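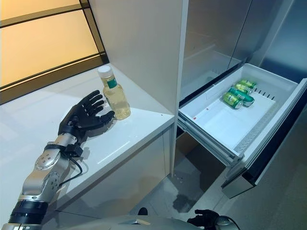

Adwood Kitchens makes and fits worktops for homes, small cafés and school canteens. The business was started by Rok Pavlović in a rented unit behind the railway yard at Urkidholm, and it is still there, although we now have the two units on either side as well. Our best-known product is the plain white top with a glossy finish. It shows shadows and smears more than a matt top does, and we tell customers that before they order. We also work in oak, beech and slate.

We have a staff of 14. Rok still does most of the home visits and measuring. Zuleica Falcão runs the workshop and draws up the cutting plans. Elango Arumugam leads the fitting team, which covers Urkidholm, Udadside and the villages between them. Further out we will supply a top cut to size but we don't fit it. Folasade Ekwueme looks after orders and accounts, and hers is the voice you will probably hear if you ring in the morning.

In July we took over the stone-cutting side of Stoyanova, whose owner was retiring. Mimoza Softić came to us with the saws and has since trained two of our own people on them. Slate used to be cut for us elsewhere and customers waited a long time for it. Most slate tops are now ready within 30 days of the final measure.

A quotation is free and stays open for 30 days. We ask for a deposit when the measurements are signed off, and the balance is due after fitting. Old worktops can be taken away if you tell us beforehand - sinks and hobs have to be disconnected by your own plumber or electrician, as we are not registered for that work.

The showroom is at the front of the middle unit. It is small, with full-size samples along one wall and offcuts for sale by the door. Parking is in the yard. Please use the side gate when the lorry is loading.

Page last changed 2006-11-18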